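Printing on Fabric at Short Runs

Digital textile printing used to be a sampling technology. A mill would run a few yards on an inkjet line, approve the artwork, and then engrave rotary screens for production. That sequence made sense when inkjet heads were slow and screens, once cut, could run for days.

The economics have moved. At Rekitz, a contract printer in Grullcombe, the break-even point between inkjet and rotary screen now sits at 3000 yards per design. Below that figure the cost of engraving, registering and washing screens outweighs the higher price of ink. Most orders placed with the plant since April fall well under it.

Pet motifs, botanicals and other painterly artwork account for much of the short-run work. Watercolor effects are difficult for screens, which lay down one flat color at a time and need halftones to suggest a wash. A corgi with a soft grey shadow under a white belly may call for 14 screens and still show banding. Inkjet builds the same gradient from small drops of process color.
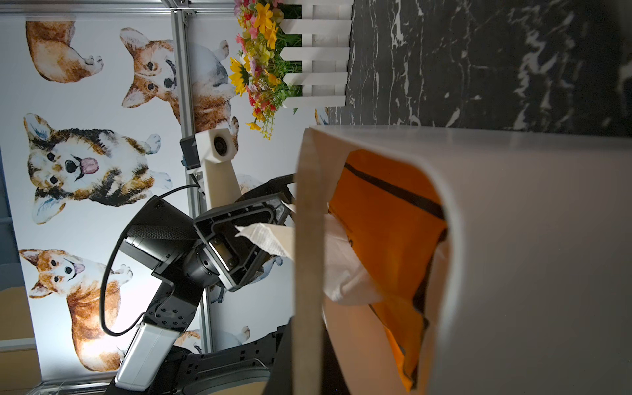
Converters see the limits as well as the gains, and Torres argued that gradients are the easy part: the trouble starts with white ground, where any stray drop shows and the whole yard is sold as seconds.

The complaint is a common one. Large unprinted areas expose nozzle faults that a dense pattern would hide. Rekitz runs a nozzle check every 99 yards on white-ground designs and every 198 yards on full-coverage work. Each check stops the line, and the lost time is built into the quote.

Ink choice follows the fiber. Reactive inks bond with cotton and keep a soft hand, but the cloth must be pretreated, steamed and washed. Disperse inks suit polyester and are fixed with heat. Pigment inks will print on nearly anything and need only curing, though rub resistance on dark shades remains weaker.

Gatden, which supplies pretreatment chemistry to several short-run plants, now sells a binder that is jetted in line, just ahead of the color. It removes a padding step and the drying that goes with it. Early users report sharper edges on fine lines and a slightly stiffer cloth. Wash tests on heavier cotton are still under way.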